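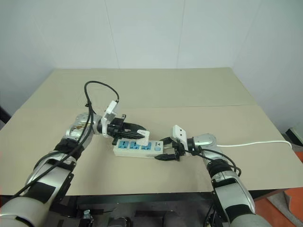

Why did Sillix drop the acoustic section from the Galtmont show? The vocal mic on the small stage fed back at soundcheck, and there was no time left before doors to tune the PA around it.

23/10/2019

Galtmont, second night of the Sillix run. Sold out at 2261, standing floor, seated balcony. Load-in was late. The truck came in from Sirnow, roughly 600 miles, and was held at the dock behind the Baek truck. Baek open for us on the remaining dates and carry their own drum riser, which takes longer to build than ours.

Soundcheck cut to half its usual length. Main stage fine. Small stage sits out on the floor, in front of the PA line, so the vocal mic there picks up the left hang directly. Ringing in the low mids, then again higher up once I notched the first one. Pulled the fader, told Hnat Karpenko. He took it well enough and asked for the two acoustic songs to be played with the full band. They were, both a little fast. The set stayed at 13.

Hnat's voice is tired. He talked less between songs and dropped the top line in the last chorus of the opener, so the backing vocal went up 3 dB and stayed up. In-ears: he wants less kick and more piano. Saved as a new scene, old one kept.

Balcony was dull for the first three songs. Added a little top to the upper boxes and walked up during the fourth to listen. Better, still short on consonants under the rear overhang. The house delays up there are old and I left them alone.

Online, the fans are saying the missing section means a split with the guitarist. He ate dinner with Hnat at the catering table and they argued over a crossword.

For the next date: small stage back six feet if the floor plan allows, tighter pattern mic on it, check it before the main stage. Ask Baek's crew for their load-in time in writing. Replace the pack on guitar two, which dropped out once in the encore.

Bus call 1 a.m. Slept badly on the last one, taking the lower bunk.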